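Ticket 37: Head camera comparison, whiteboard task – exposure drifts when the board fills the view
Opened by: Katia Greco
Status: waiting for second unit 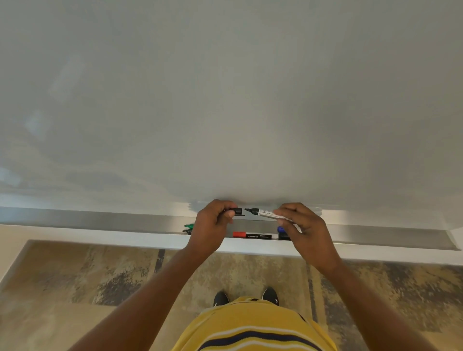 We compare two head cameras for the marker task, the Hikbridge and the Fadeck. Both are on the same mount and with the same lens angle. The task is short: take a marker from the tray, uncap it, write one line, cap it, put it back. The person does it first, and later the Ruggiero arm must repeat it with the two-finger gripper.

Problem: with the Hikbridge, the exposure changes when the wearer comes near the board. The white surface takes most of the view and the hands become too dark. Our hand tracker then loses the thumb for up to 7 frames, mostly during uncapping. For us this is the worst moment to lose it.

What I tried:
– Automatic exposure, factory settings. Tracker lost the thumb in 4 takes.
– Exposure locked on the hands. Better, but the reflections on the board become very strong.
– Metering area moved to the lower half, where the tray is. Best result until now.
– Mount tilted a little more down. We see the shoes and the carpet, and less board. The tracker is fine with this, but the top of the writing is lost.

The Fadeck I could test only with automatic exposure. It was more stable, but it has more delay and I did not measure it properly yet.

Comment from Nazareno Zuccaro, February 14, 2023
Please check also the black marker. A black cap on a black collar has almost no contrast, and in my runs the tracker joined them into one object. With the red cap I had no such problem. I would not blame the camera for this part.

Reply from Katia Greco
You are right, I repeated with red and the cap was separated correctly. The thumb was still lost with automatic exposure, so I think we have two different faults. I opened a new ticket for the cap and leave this one for exposure.

Next steps: lock the shutter at 1/200 on both cameras, keep the lower metering area, and repeat with the Flellura controller recording the time stamps. The gripper fingers stay as they are until we have these numbers.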